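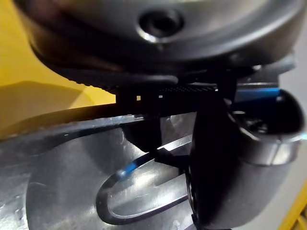 On the Matter of Returned Goods

Over the past 12 months this household has sent back more parcels than in any year before it. The experience has led me to set out, in some order, my views on how returns should be handled by the customer and by the seller.

The first principle is that the original packaging should be kept. In August I returned a desk lamp to Rønning, and the request was declined on the ground that the inner box was missing. The policy was stated on the order page. I had not read it, and the charge of 284 kroner was mine to bear.

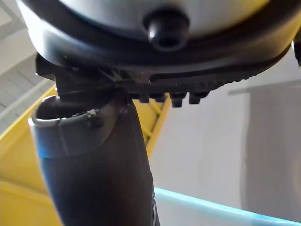
Time Limits and Who Sets Them

Sellers differ widely. Kamuvo counts its return period from delivery, while Nandus counts from the date of order — a difference that matters a good deal when a parcel spends two weeks in transit. My colleague Nayeli Aguirre writes the last permitted day on the lid of every box that enters her home. I have adopted the practice.

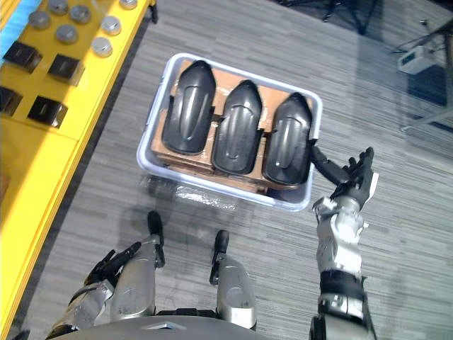

Packing for the return journey deserves equal care. Small items should not be allowed to knock against one another, and a piece of cardboard with slots cut into it, laid in a shallow plastic tray, will keep three molded parts side by side in a row. Crumpled newspaper is acceptable for cloth and books. It is poorly suited to anything with a polished surface, as I learned with a set of drawer handles last spring.

Readers who have dealt with Astanix on a late refund are invited to write to me. My own request remains open.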